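Tirumside Practice Flat: Workshop Notebook
Room 2, waste and bin liners
April, entry begun 9.40

Present: R. Doherty (entry), two colleagues from the household skills group for the first hour.

Purpose of the session

The session was given over to the changing of bin liners in the small rooms of the flat. The written procedure for the kitchen was settled in the previous entry and is not reopened. The bedrooms and the sitting room have smaller bins, and the kitchen wording did not transfer well to them. It refers to a pedal, a lid and an inner ring, none of which the small bins have.

The aim was to arrive at a short set of steps that can be read aloud in Room 2 and followed without further instruction. The steps are to go on the card inside the cupboard door once Ruairí Doherty has signed them off.

Materials

Plain plastic bucket without lid, in use as the bin for Room 2. Black liners from the Bastmont roll, listed in the stock book at 29 litres. Black liners from the Ruchti roll, heavier gauge, listed at 71 litres. Cloth and spray for wiping out. The previous supply of white pedal-bin liners has been withdrawn from the cupboard and should not be reordered.

Observations before starting

The Ruchti liner is far too large for this bucket. When fitted, the surplus hangs to the floor and is caught by the vacuum cleaner. It is retained for the kitchen and for garden waste only. The Bastmont liner leaves a cuff of a sensible depth and was used for the remainder of the morning.

Liners taken from the roll cling to themselves at the mouth. Two of those present opened the wrong end on the first attempt. The sealed end has a visible weld line, and the card should mention it.

Procedure as tried

Step 1. Lift out the used liner by its gathered top, tie it and set it by the door. Do not compress the contents by hand.

Step 2. Look into the bucket. Wipe it out if there is any residue, and leave it to dry before going further. A damp wall makes the new liner stick halfway down.

Step 3. Tear one liner from the roll along the perforation. Find the open end and rub the two layers apart between finger and thumb.

Step 4. Stand the bucket clear of the wall, on level carpet, so that it can be approached from either side. Take the liner by opposite edges and bring it over the bucket. At this point it is usually a crumpled heap with no obvious mouth, and part of the lower edge may fall outside the rim. Draw the edges apart before lowering any further.

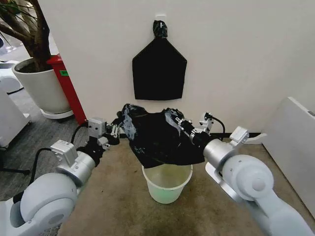
Step 5. Feed the closed end into the bucket first. Push it down to the base with a flat hand and move the hand once round the inside to let the trapped air out at the top.

Step 6. Turn the surplus over the rim to form the cuff. Work round in short lengths. If one side comes up short, lift the liner and begin the cuff again, as pulling on the short side splits it.

Step 7. Return the bucket to its place and take the tied liner to the outside store.

Results

Once the order of steps 4 and 5 had been fixed, the full change was timed at 90 seconds from lifting the old liner to replacing the bucket, excluding wiping out and drying. The fitting alone, steps 4 to 6, was timed at 26 seconds. These are single timings and are recorded for reference. They are not targets and should not be copied on to the card.

One liner split at the cuff during step 6. It was set aside for dry recycling sacks and entered in the stock book as used.

Points for discussion

(a) Whether the liner should be shaken open in the air before step 4. It is quicker, and colleagues who do this at home will continue to do so. It is also noisy and sends dust across the room if the roll has been stored on the floor. For the present the card will say nothing on the matter.

(b) Spare liners kept under the liner in use. This was the custom at the Stasar flat and saves a walk to the cupboard. The objection is that any leak soils the spares. I am inclined to leave it out for Room 2, where drinks cartons are thrown away, and to allow it in the sitting room.

(c) Translucent buckets show marks on the inside earlier than dark ones. No change of bucket is proposed, but the wiping out should be done weekly whether or not marks can be seen.

Outstanding

Card to be typed in large print, seven steps, one line each where possible. Weld line to be added to step 3. Bastmont rolls to be moved from the floor of the cupboard to the second shelf. Ruchti rolls to be labelled for kitchen and garden.

Bathroom bin still to be measured. It is oval, and the Bastmont liner may not reach round it.

Entry closed 12.15. R.D.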